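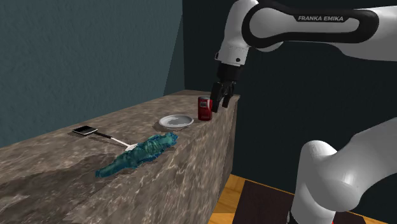
Equipment Planning Forum > Capital Requests > Bench-top arm, second unit

Posted by m_braganca, 9:15 am
Members are asked to comment on the proposed purchase of a second arm for the household handling program before the February submission closes. The Kavance quotation covers the arm, gripper and controller, with delivery in 15 weeks. Mounting, guarding and staff training are excluded. A simulation licence through Teltine would be charged separately at $3,847 per year.
Mirela Bragança

Posted by knyarko, 10:40 am
I support the licence and do not support the second arm at this time. The counter-clearing tasks (can, plate, cloth, phone) can be developed in simulation for most of the year. I would ask that the arm be deferred to the next capital round.

Posted by D.Garg
I must disagree with the previous poster. Cloth handling in simulation has not matched our bench results, and the one arm we own is booked until 6 pm most days. A deferral moves the cost into a year in which we are also replacing the compressor.

Posted by vbarbu
Has the floor loading been checked for the Nulleck annex? The request form requires it under item 4 and the field has been left blank.

Posted by m_braganca
The assessment has been requested from the facilities office. I will attach it to the form when it is received.

Posted by knyarko
With respect to Mr. Garg's point, booking pressure could be relieved by an evening roster. That option was not costed in the request.

Posted by g_chauhan
An evening roster would require a second trained operator on site, and that labour is not free either. Please also add $200 for spare finger pads. We omitted consumables on the Chauvin order and had to file an amendment.
Gaurav Chauhan

Posted by D.Garg
Agreed on the finger pads. I will cost the roster and post the figures in this thread.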